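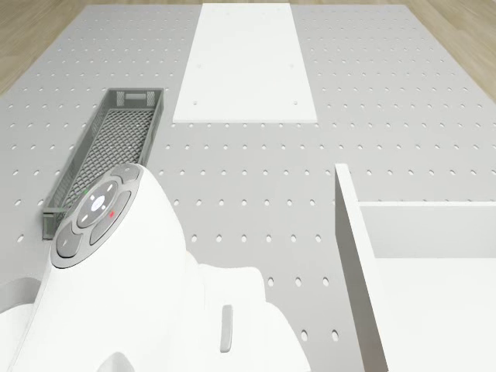 用软件让机械臂收拾工作台，我的第一条建议是：先别信仿真里的成功率。Sometia 的规划器我用了大半年，仿真报告漂亮得很，到了真桌上照样把螺丝刀往筐沿上捅。问题多半出在几何上。拿网格筐来说，图里左边那只深灰色长条筐，筐壁是细格子，筐底也是交叉的网，渲染出来一格一格清清楚楚；可是碰撞模型里它是什么，得自己打开看。我见过把整只筐包成一个实心方块的，规划器于是认定筐里面不能进，手爪永远停在筐口上方；也见过只留一片底板、四壁全没了的，手爪就大摇大摆从侧面穿过去。两种情况画面都好看，所以画面说明不了什么。

下面这些是在自家车间里攒下来的，顺序没什么讲究，想到哪写到哪。我的机械臂不贵，桌子也旧，条件比我好的人可以跳过一半。

## 碰撞体要单独显示出来看

每次换了容器、换了桌面，先把外观网格关掉，只留碰撞体，转一圈。这件事五分钟就能做完，我却拖过好几个月。

开口容器要用几块薄板拼，四壁加一个底。自动凸分解工具我试过，默认参数下会在筐口附近长出一些莫名其妙的斜面，肉眼不容易发现，手爪下去的时候会突然拐弯。要么把参数调细，要么干脆手拼。手拼笨，但出了错你知道是哪一块错了。

网格筐的格子没必要逐个建。有人建议"越真实越好"，我不同意：格子建出来，求解器慢得像在冬天里发动拖拉机，而你要夹的东西又不会从格子里掉下去。会掉下去的那种（小垫圈、细钉子），就别往网格筐里放，换个实底的盒子。

筐端如果有提手孔，想清楚要不要让手爪去勾它。要勾，孔就得在碰撞体里开出来；不勾，糊上算了。

## 洞洞板桌面很会骗深度相机

孔板当台面的好处大家都知道，夹具随便拧，碎屑漏下去一部分。坏处在点云里：孔边缘会拖出一串飞点，斜着看尤其明显，近处的孔又大又长，远处缩成小点，同一套滤波参数很难两头都照顾到。

我的做法土得很：

- 桌面高度不从点云里拟合，用卡尺量好写死。桌子又不会自己长高。
- 高出桌面不到 10 毫米的点全部丢掉。代价是薄东西看不见，所以垫片、锉刀片一律放进托盘里再让它抓。
- 相机尽量往下看，少斜着看。
- 孔里透出的地面如果跟桌板颜色接近，分割模型会把它当成桌面，颜色差得太多又会把每个孔当成一个物体。在桌板下面衬一层哑光灰纸，便宜，管用。

Fikre 的感知包号称能自动识别孔板并补平，我装了。它确实补平了，顺便把一排六角扳手也补平了。后来的版本也许改好了，我没再试，谁试过可以告诉我。

## 白箱子配白桌子，自找麻烦

仿真里的光均匀又柔和，白盒子里面那点渐变的阴影也干净，分割模型很少出错。搬到真车间，头顶一根灯管，旁边一扇窗，下午四点以后箱子内壁一边发黄一边发青，模型就开始把箱角认成一个"物体"，手爪兴冲冲地去夹空气。

解决办法不用动代码：箱口贴一圈深色美纹纸。边缘有了，姿态估计立刻稳下来。要是你觉得贴胶带丢人，可以去训练模型，祝你周末愉快。

箱底也可以铺一块灰毛毡，工具扔进去声音还小。毛毡要裁得比箱底稍小，四边顶着箱壁会拱起来，深度图里就多出一座小山。

## 随机化要随机对地方

很多教程一上来就让你随机颜色、随机贴图，桌子一会儿变大理石一会儿变斑马纹。我照做过，跑了 3000 个回合，真机上毫无起色。后来把贴图随机化全关掉，只随机下面几样，反而好转：

1. 筐的朝向和位置。筐别老是端端正正摆着，斜着放的情况一定要有，人收拾桌子的时候没谁会拿尺子比。
2. 相机外参，平移和旋转都给一点扰动。支架会松，这是早晚的事。
3. 摩擦系数，下限给得比你想的再低些。塑料柄的改锥沾了油，滑得像肥皂。
4. 控制延迟。

第四条最容易漏。Jevo 的驱动在空载的时候延迟很小，一旦同时开着两路相机，再录个日志，延迟就开始跳。仿真里指令发出去立即执行，策略就学会了贴着筐壁走，擦边球打得飞起。真机晚一拍，就撞上了。量延迟也不难：让关节走个小正弦，把指令和反馈画在一张图上，看错开多少。要在你平时干活的负载下量，空载量出来的数字拿去写宣传册还行。

我不敢说这份清单对别人也有用。我的桌子上就那么几样东西，换成布料、绳子，恐怕全得重来。

## 关于"无碰撞路径"

规划器说无碰撞，意思是它知道的东西之间没有碰撞。它不知道的包括：你刚放下的茶杯，垂下来的电缆，夹在手爪里伸出去一大截的卷尺。

夹到东西以后，一定要把那件东西挂到末端上一起参与检查。道理人人都懂，脚本里漏掉的人也多得很，我自己漏了两回。第二回以后我在抓取函数的结尾加了一行断言，没挂物体就直接报错退出，宁可它停着。

台面上那些扁平的板子、底座，也容易被忽略。看着几乎跟桌面一样平，又是光面，很多人懒得加进场景。只要它有一点点凸起的边，贴着桌面平推的动作就会卡住，力控还会越推越使劲。加一个薄盒子进去，尺寸四边各放大一指宽，以后就省心了。板上有螺丝孔的，顺手记一下孔里有没有螺丝，螺丝头的高度也要算进去。

机身自己也算障碍物。外壳是圆鼓鼓的那种，别用一个圆柱代替，用几个球拼更贴。机身离筐很近的时候，圆柱会把半只筐都吞掉，规划器告诉你"目标不可达"，你还以为是逆解的问题，查一晚上。

## 速度

先慢后快，这话谁都会说。我补一句：慢的时候成功，不代表快了还成功，也不代表更慢了会更成功。我有一段放扳手的动作，降到最低速以后反而老是放歪，原因是手爪张开得太慢，扳手一头先落下去了。张爪的速度和手臂的速度要分开设，很多界面把它们绑在同一根滑条上，去配置文件里拆开。

## 日志和版本，烦但是要做

Mundix 的场景管理工具我一直在用，毛病不少，优点是每次运行会把场景文件一起存下来。没有这一条，你上个月"明明好使"的那个设置，今天就是找不回来。不用 Mundix 也行，自己写个脚本，把下面几样打个包：

- 场景文件和碰撞体
- 标定结果
- 规划器参数
- 驱动版本号
- 一句人话，写你那天改了什么

最后一样最值钱，也最容易偷懒。我翻旧记录的时候，看到整整一页写着"调了一下"，气得想打人，可惜打不着。

录像要留失败的。成功的录像除了发群里没有别的用处。失败的那几秒，往前多留一点，手爪开始偏的时刻常常比碰上的时刻早得多。

## 别人的数字怎么看

Boglárka Bíró 八月给我发过一份她车间的测试表，我很喜欢，因为她把不该算的都老老实实标了出来：319 次放筐，哪些是人扶了一把的，哪些是重新标定以后才跑的，都写在旁边。她的结论也不花哨，说筐斜着放的时候，长边方向偏一点没事，短边方向偏一点就挂在沿上。跟我这边的情形对得上，所以我现在让规划器先对齐筐的长轴再往下放，对不齐就退回去重来。

对比之下，我在别处看到的大部分成功率都没说这几件事：换过桌子没有，换过灯没有，失败以后重试算一次还是算两次，筐里原来有没有东西。空筐最好放，这个大家心里要有数。放到半满，工具横七竖八，规划器手里那个"空筐"模型就已经过期了。我的笨办法是放几件就让相机重新看一眼筐里的高度，超过筐壁一半就停，叫人来清。

还有一种说法是"仿真跑够了就不用上真机调"。我等着看。到目前为止，我碰到的每一套软件都要上真机调，差别只在调一个下午还是调一个礼拜。

## 零碎几条

- 急停按钮放在左手边还是右手边，看你哪只手拿茶杯。放在空着的那只手那边。
- 手爪指垫磨光了，视觉再准也白搭。300 次抓取换一副，我就这么定的，没做过正经试验。
- 机身上那一圈方向按键别拿来做精细示教，按着按着就过头。粗调用按键，细调在软件里敲数字。
- 标定板用完平放收起来，靠墙立着会弯，弯了的标定板比没有标定更糟，数字还特别好看。
- 坐标系名字写全。我有过三个都叫 "base" 的坐标系，其中一个是桌子。
- 软件更新别在星期六晚上点。
- 孔板上固定筐，用两根扎带从筐底网格穿下去，在板子背面扎紧。扎好以后筐的位置就可以写死在场景里，感知那一步整个省掉，比我用过的任何识别算法都准。剪扎带的时候留一小截尾巴，剪得太齐会刮手。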